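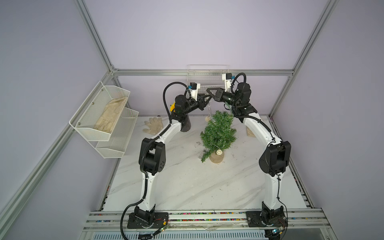
Clemside Home Help > Cleaning > Tables and Work Surfaces

How do I get tiny beads out of the grooves in an aluminum rail?

Posted by Bernice Lamptey, 29 June 2023
1145 views

I have a table with a white marble-patterned top, light gray veining, and a wide rail along the front edge with grooves in it. The grooves have filled up with small multicolored bits, beads or something close to that size. They run in a strip along the rail. Below the rail there is a slotted metal vent grille, and I don't want to push anything down through the slots.

The top itself is easy. I wipe it with a damp microfiber cloth and it comes clean. The rail is the problem. I tried a vacuum with the brush attachment and it picked up what was sitting loose, but the ones wedged in the groove stayed put. I tried a toothpick and mostly moved them sideways. A toothpick tip also broke off in there, so now I have that to get out too.

There are more rails along the back and up the corners, and the walls around the table are painted a pale lavender that marks easily, so I would like to avoid sprays. I can't take the front rail off. Is there a tool for this, or do I keep picking?

2 answers

Amoah
Helpful: 800

Cover the grille first. Painter's tape over all the slots, pressed down along the top edge. If you skip this you will be fishing beads out of the vent next.

Then use a hook, not a point. A toothpick pushes down and wedges the bead tighter. A plastic dental pick with a bent end gets under it and lifts. A thin crochet hook works too if the groove is wide enough. Stay away from steel picks, they scratch bare aluminum and the scratches show on a straight rail.

Work from one end to the other. Hold the vacuum hose next to the hook with the narrow crevice tool on, so each bead goes up the hose as it comes loose. If you want to keep the beads, stretch a piece of old nylon stocking over the end of the hose and hold it with a rubber band. They collect in the stocking.

For the broken toothpick, tweezers with flat tips. Do not wet it, it will swell.

When the groove is clear, wrap a cloth around a plastic putty knife and run it along the inside. A little dish soap on the cloth is enough, and dry it afterward. For the rails by the walls I would use a dry paintbrush and nothing else.

After that you can get rubber or plastic strip that presses into the groove and closes it off. It is sold by the foot and you cut it with scissors. Measure the opening of the slot before you order, there are several sizes and the wrong one either falls out or won't go in. I put some on my bench in February and it has stayed in.

Zondilness
Helpful: 2

Cleaning putty, the kind for keyboards. I use the Ondik one. Press and pull. Don't leave it sitting in the groove or it gets down in the corners and you have to pick that out as well.

Bernice Lamptey
Comment on Amoah's post

The bent dental pick is what I was missing, thank you. Ordering the strip once I have measured the slot.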